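Workshop news, May

KIT ON OFFER: THE ZODHAM PAIRED GRIPPER SET

Several members have asked what the hand-held gripper sets cost and whether they are worth having. Zodham has now put its two-hand set on general sale, and Gorkgate is stocking it. Izzati Raju and I have been using one, mostly by the windows, and these are our notes.

Work at the window, with a gripper in each hand. 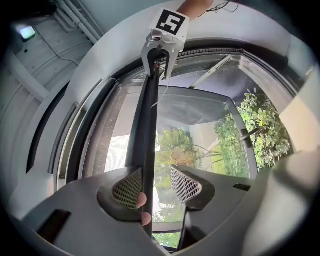
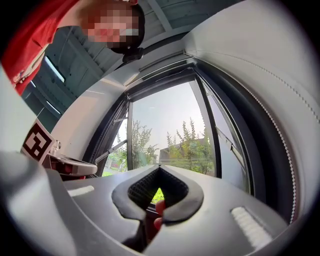
What you get

The set costs 1299 pounds from Gorkgate, including delivery. For that you get a left and a right gripper, two charging leads, a sheet of printed markers, a spare pair of finger pads and a hard case. The software is a download and the licence covers one site. A neck mount for a third camera is sold separately, and Gorkgate had none left when we asked.

Each gripper has its own camera, looking out over the fingers. You do a job by hand with the pair, the cameras record it, and the recordings are used to train a robot arm to do the same thing. The square markers let the software work out where one gripper is in relation to the other. They need to stay clean and flat. Ours came with one corner lifting and we stuck it down again.

In use

Setting up took Izzati most of a morning. The printed guide skips the part where the two clocks are matched, and you have to look for it in the help pages on the Zodham site. Once that is done it stays done, unless you let both batteries run flat.

The fingers are soft and will close round most things you would pick up with a finger and thumb. Long, thin items are the hardest. A rod held at one end swings, and you soon learn to take hold of it with both grippers and move your arms together. Small round items are easier than we expected. Very flat ones, such as a sheet of card on a table, are close to impossible without sliding them to an edge first.

The view is very wide, and straight edges come out curved. The software corrects for this, but the preview does not, so do not be put off by what you see on the tablet. Bright daylight is a bigger problem. Facing a window at midday, parts of the picture can wash out, and the software marked 3 of our recordings as unusable. Early morning was better.

Weight is the main complaint. Rostyslav Kostiuk tried the set and put it down after half an hour with a sore wrist. He has big hands and found the trigger too close to the body. Siham El Sherbiny had no trouble with the trigger but would like a strap. Short sessions with a break are the answer for now.

Storage and upkeep

Zodham says the memory in each gripper holds 3000 short recordings. We have not come near that. Copying them off by cable is quick, and copying over wi-fi is slow enough that we stopped using it. The finger pads can be replaced without tools, and Gorkgate sells them in packs of 9, an odd number for something that is fitted in pairs.

Is it worth buying?

If you already have an arm and want to teach it jobs that need two hands, yes. It is quicker than steering the arm with a joystick, and the recordings are good. If you do not have an arm, wait. The recordings are not much use by themselves, and the price of these sets may well fall.

Borrowing ours

The set can be borrowed by any member for up to a week. Ask Endang Wuisan at the Briltdale workshop, who keeps the booking sheet. Please charge both grippers before you bring them back and clear your recordings off them.

Dumisani Maluleke is trying the rival set from Sembiring, a lighter model with hard fingers, and his notes will be in the next issue.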